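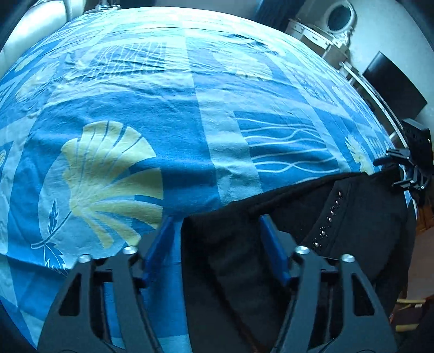 Picking up a black garment from a patterned duvet with the hand gripper

Hand gripper work at a care housing laundry service – what happens to our hours?

I work for Hudwood, a firm that does tidying and laundry in people's homes. There are 30 of us in the Hostulstead branch. From August some of us will spend part of each shift using hand-held grippers to pick up and fold clothes, and the recordings go to Bozsik, who are training a machine to do the same job. We've been told nobody's pay will go down, but the rota hasn't been shown to us. Has anyone been through this? I'd like to know what changes day to day, and whether dark clothes are as slow as they look. Anything with studs or layers seems a pain to get hold of.

Posted 2021-05-03

clikholm_laundry
We started last year at the Clikholm branch. My normal round was 9 homes and it dropped to 5 on gripper days, which management had agreed to beforehand. Get that in writing. If your round stays the same you will be finishing late every time, as folding a shirt with two stiff fingers takes far longer than by hand.

Black clothes are fine on a light bed. On dark bedding you lose sight of the folds. Take hold of a single edge, lift slowly and put it down again if it twists. Studs can slip against the pads, so grip the plain cloth next to them.

Your wrist will ache in the first weeks. We swap hands and stop after about 70 minutes, then do ordinary work for a while. That was our own idea and the supervisor accepted it.

As for jobs, none have gone here so far. Two people moved to checking the recordings, and they miss being out and about. The rest of us still do the rounds. I couldn't tell you what happens once the machine is any good – ask who decides that, because our supervisor didn't know.

foldedtwice
Don't do it, you're training your replacement.

nightshift_ed
I wouldn't go that far, but do ask whether customers have agreed to the recording. At our place some hadn't, and it was the staff on the doorstep who had to explain. We now carry a signed form for each home. Also ask if it counts towards your appraisal. Ours timed every pick for a month, then dropped it when people complained.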